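We've been packing for the Curness flood appeal since August, and my back knows all about it! The second van left at four with 200 blankets on board. 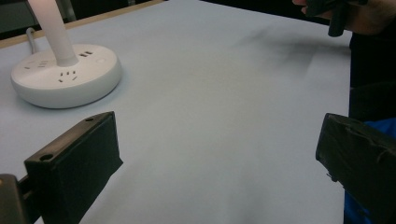
White power strip on the table

Eino Huttunen rang from the depot – they need soap and nappies most, and no more tinned peas please.
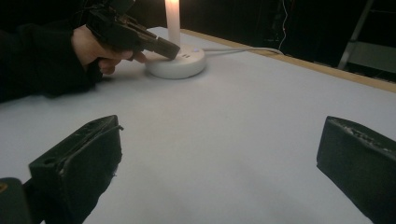 He's after drivers too, if you can spare a morning.

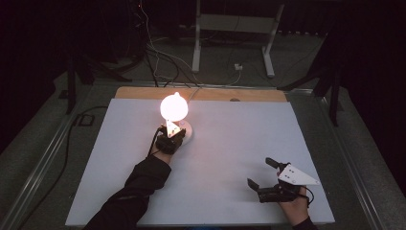

Giving money is fine as well. A round lamp glowing like that one would be welcome in the shelter, as the power's still off at night.

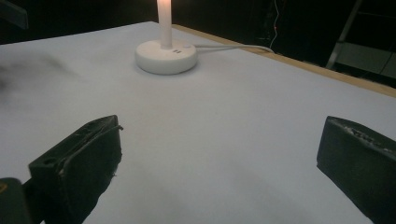 What to bring next

Soap, nappies, socks.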